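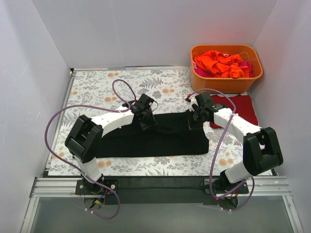
Sketari compares two gripper fingers for two-arm cloth folding

Reading time: 2 minutes

Sketari has published results from a comparison of two gripper finger designs on its two-arm garment bench in Drelport. The trial covered 3374 folding attempts and was completed in July.

The bench uses a pair of white-linked arms with black grippers, bolted to a common aluminium rail along the front of the table. Each arm takes one upper corner of the garment. Both then lift and draw the fabric towards the front edge, under position control, before letting go together.

The first finger, supplied by Moline, has a flat rigid face with a shallow cross-cut. The second, made in-house and known as Worku, has the same outline but a thin compliant pad at the tip. Both fit the existing servo without changes to the mounting, and the same controller settings were used throughout.

An attempt was counted as good if both corners were held from pick to release and the fold line fell within 7 mm of the target. On that measure the Moline finger succeeded in 77 per cent of attempts. The Worku finger did better on thin knitted fabric but lost ground on heavier trousers, where the pad tended to roll under side load and let one corner slip.

"Most of the failures are at the pick," said Hagos Tefera, who ran the trial. "If the jaw closes on one layer when it should have two, the rest of the cycle is wasted. Closing force made less difference than we expected. Approach height made more."

The company tried several approach heights for each finger. Coming in low and sliding the lower jaw along the tabletop gave the most repeatable pick, although it wore the rigid face more quickly. Wear on the compliant pad was measured separately, and pads were still usable after more than 3000 closures.

A patterned table covering was kept in place for all runs, so that the vision system could not depend on a plain background to find the edge of a garment. Sketari says dark fabric gave cleaner outlines than pale fabric on this surface, and that creases near the collar or waistband remained the main cause of wrongly placed corners.

A second round will fit one finger of each type to the same gripper. Cable routing at the wrist is also to be revised, as the present loop limits how far each arm can rotate when reaching across the table.

Related items
Moline adds longer jaw option for small servo grippers
Choosing a camera height for flat fabric work
Sketari moves garment bench to single controller
Wrist cable loops: bend radius and service life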